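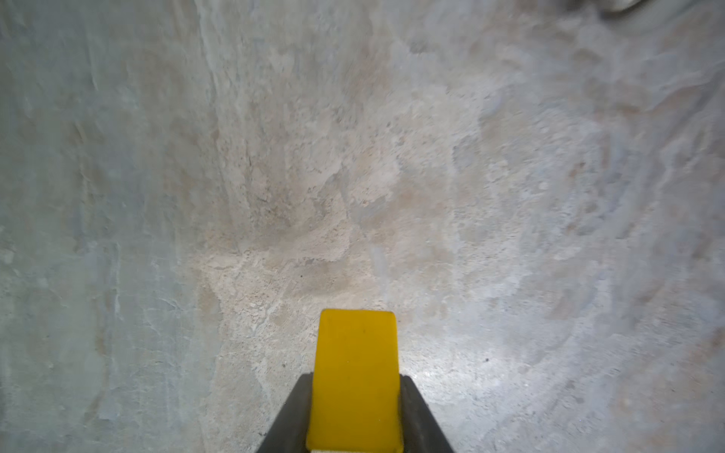

Greiferfinger und Handkamera

Welche Greiferfinger sind an der Zelle montiert?
An beiden Armen der Zelle Iltutia sitzen Parallelgreifer mit austauschbaren Fingern. Die gelben Finger sind aus Kunststoff und werden bei uns selbst gedruckt. Ein Finger darf nur gegen einen Finger derselben Baureihe getauscht werden, sonst stimmt der Nullpunkt des Greifers nicht mehr. Die Baureihe ist auf der Rückseite eingeprägt, aktuell gilt Reihe 13.

Wie reinige ich die Finger?
Mit einem trockenen, fusselfreien Tuch. Bei klebrigen Rückständen das Tuch leicht mit Isopropanol anfeuchten und die Fläche danach zehn Minuten ablüften lassen. Keine Klingen, kein Schleifvlies. Kleine dunkle Punkte auf der Fingerfläche sind in der Regel Abrieb und stören den Betrieb nicht. Risse, Absplitterungen oder eine abgerundete Vorderkante sind ein Grund zum Tausch.

Woran erkenne ich, dass die Handkamera verstellt ist?
Fahren Sie den Arm in die Prüfposition und öffnen Sie das Kamerabild in Beka. Die Fingerspitze muss unten mittig im Bild liegen, die Gehäuseflanken links und rechts davon gleichmäßig schräg. Ist eine Seite deutlich breiter zu sehen als die andere, die beiden Schrauben am Kamerahalter lösen, ausrichten und wieder anziehen. Danach ist die Hand-Auge-Kalibrierung zu wiederholen.

Das Kamerabild zeigt Glanzstellen auf der Arbeitsfläche. Ist das ein Fehler?
Nein. Die Fläche in Steinoptik spiegelt je nach Winkel. Für die Kalibrierung wird deshalb die matte Prüftafel aufgelegt. Die automatische Belichtung bleibt während der Kalibrierung ausgeschaltet.

Arme, Schläuche und Kabel

Wie werden die Arme befestigt?
Jeder Arm steht auf einer schwarzen Grundplatte, die mit dem Aluminiumrahmen verschraubt ist. Die Schrauben werden über Kreuz angezogen, das Drehmoment steht auf dem Datenblatt im Schaltschrank. Nach einem Armtausch ist die Kontrolle nach 105 Betriebsstunden zu wiederholen, danach nur noch bei der Jahreswartung im Dezember.

Darf ich die Schläuche kürzer binden?
Nein, außer nach Rücksprache. Der Wellschlauch muss am Greifer so viel Spiel haben, dass sich das Handgelenk ganz durchdrehen lässt. Zu kurz gebundene Schläuche waren bisher die häufigste Ursache für Kabelbruch an dieser Zelle. 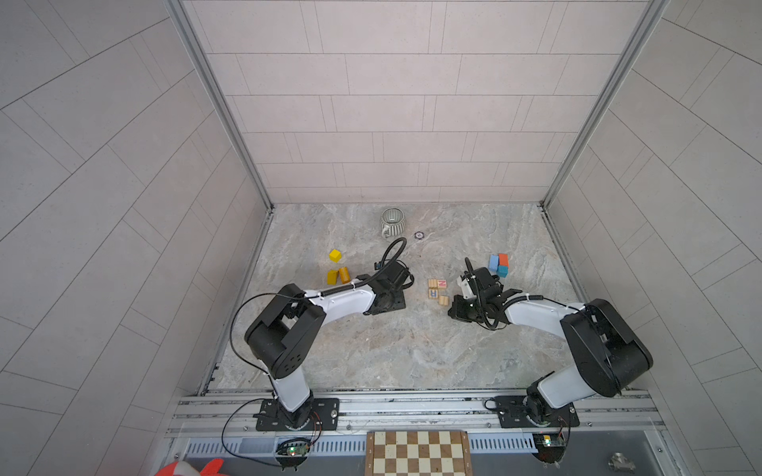
Wie prüfe ich die Leitungsführung?
Die Prüfung erfolgt bei abgeschalteter Antriebsspannung, von der Grundplatte aufwärts bis zum Greifer. Achten Sie auf Scheuerstellen an den Gelenken und auf lose Binder. Der Wellschlauch liegt oben auf dem weißen Unterarm und ist am linken Arm mit weißen Bindern gehalten; die Schlaufe am Greifer bleibt frei. Das dünne schwarze Kabel am linken Arm läuft in einem weiten Bogen außen am Ellbogen vorbei zurück in Richtung Grundplatte. Dieser Bogen ist so gewollt und wird nicht am Arm festgebunden.

Was gehört zu den Platinen unter den Grundplatten?
Die Platinen in den runden Öffnungen werden bei der Wartung nur auf Staub und festen Sitz der Stecker geprüft. Meldet Beka einen Ausfall der Verbindung, zuerst den Stecker der betroffenen Seite kontrollieren, dann die Zelle neu starten. Platinen nicht selbst tauschen, sondern mit der Fehlernummer bei der Werkstatt melden.

Was bedeuten die Fehler 289 und 296?
289: Der Greifer erreicht die Sollweite nicht. Meist klemmt etwas zwischen den Fingern, oder ein Finger sitzt schief auf der Aufnahme. Greifer öffnen, Finger abnehmen, Aufnahme auswischen, neu montieren und referenzieren.
296: Das Kamerabild fehlt. Stecker am Handgelenk prüfen, danach den Kameradienst in Beka neu starten. Tritt der Fehler nur in bestimmten Armstellungen auf, ist vermutlich die Leitung beschädigt.

Arbeitsfläche und Testobjekte

Müssen die Objekte vor der Wartung heraus?
Für die Sichtprüfung der Arme können sie stehen bleiben. Vor jeder Referenzfahrt wird die Fläche geräumt, auch Kleinteile wie Holzklötze und runde Marken. Den Becher bitte zuerst, Keramiksplitter in den Rahmennuten lassen sich nur schlecht entfernen. Auf dem vorderen Rahmen und der Ablage davor darf nichts liegen, was in den Schwenkbereich ragt.

Womit wird die Fläche gereinigt?
Absaugen, dann nebelfeucht wischen. Die Profilnuten vorn mit dem schmalen Pinsel auskehren. Keine Druckluft - der Staub landet sonst in den Öffnungen unter den Armen.

Ersatzteile und Meldung

Woher kommen Ersatzteile?
Schläuche, Binder und Schrauben liegen im Lager Geltbridge. Kamerahalter und Grundplatten bestellt die Werkstatt bei Wallin, die Lieferzeit beträgt dort oft über 13 Werktage. Bitte die Entnahme im Lagerbuch eintragen.

Was muss in die Fehlermeldung?
Betroffener Arm (links oder rechts, vom Bedienplatz aus gesehen), Fehlernummer, Stellung des Arms und ein Auszug aus dem Beka-Protokoll. Meldungen ohne Protokoll gehen zurück.

Stand: 2020-02-25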